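Okay friends, get comfortable, I've been promising this thread for ages and I finally have a cup of tea and a free evening. It's about how I started listening to the radio again, like a person from the olden days, and why I think you might love it too.

1/ A little background. I grew up in Gukville, where my grandmother kept the kitchen radio on from the minute she got up until the dishes were dry. News, polka, farm prices, all of it. I couldn't have told you one thing I heard, but I could still hum you the jingle for the feed store.

2/ Evenings at my place used to mean phone in hand, scrolling until my neck hurt. Living room, you know how it goes. 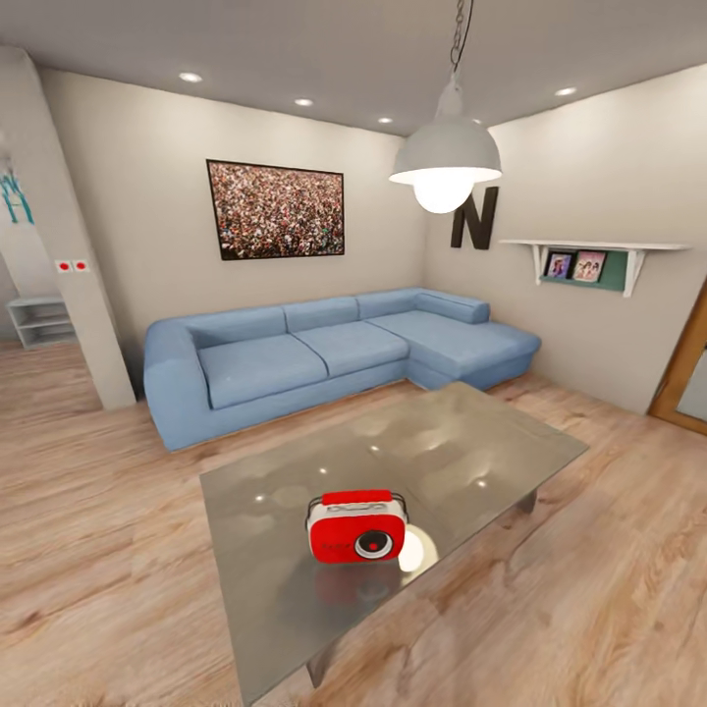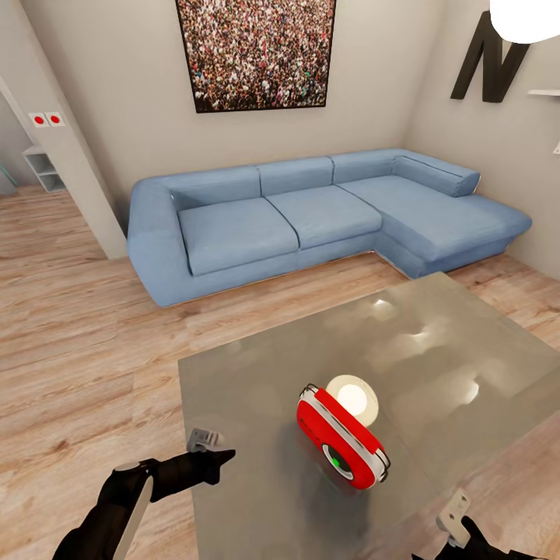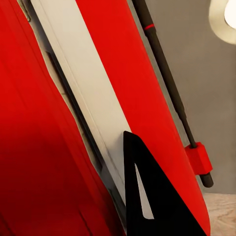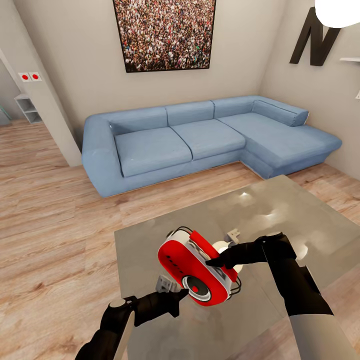

3/ So last December I made myself a small rule. From supper until bedtime, the phone goes in the hall drawer and the radio goes on. No picking songs, no skipping, no looking up who's singing. If I don't like it I can wait three minutes like everybody used to.

4/ The first week was awful, I won't lie to you! I kept getting up to check the drawer. I ended up cleaning out my whole spice cabinet just to have something to do with my hands (I owned four jars of cumin, if anybody needs cumin).

5/ Then I found the station out of Zurombridge. It's tiny. The evening host is a woman named Mirela Sampaio and she has the loveliest unhurried voice, like she's got nowhere to be and neither do you. She'll play an old waltz and then read you the lost pets. A gray cat called Boonchu was missing for what felt like forever and I worried about that cat like he was mine.

6/ (He came home. She announced it right before the weather and I cried into my soup.)

7/ She also does a thing where listeners mail in postcards and she reads them on the air. Real postcards, with stamps! She said they had 1123 of them in boxes at the station, going back years, and she pulls out an old one whenever it's a slow night. One was from a man in Brallotville who just wanted to say his tomatoes had done well. That was the whole postcard.

8/ I wrote one myself. It took me three tries to get the handwriting decent and I waited every night like a kid for it to be read. She got my last name wrong and I didn't mind one bit.

9/ A few things I've learned, for anyone wanting to try it. Put the radio where you spend your time and leave it there. Move it a foot to the left before you give up on a fuzzy station. Evenings after dark are wonderful on the AM side, I've pulled in a ball game from 300 miles away, crackle and all.

10/ Also, keep a little notebook next to it. I jot down songs I want to remember and I'm up to 74 now. Half of them I've spelled so badly I'll never find them again, but I enjoy reading the list anyway.

11/ My sister asked if I get bored. Sometimes, sure! But it's a comfortable kind of bored, where you wind up mending a sweater or calling your aunt.

12/ Anyway, tell me what you all listened to growing up. I want the station, the host, the jingles, the works. I'll read every reply tomorrow morning, because it's almost eight and the phone is going in the drawer. Good night, everybody!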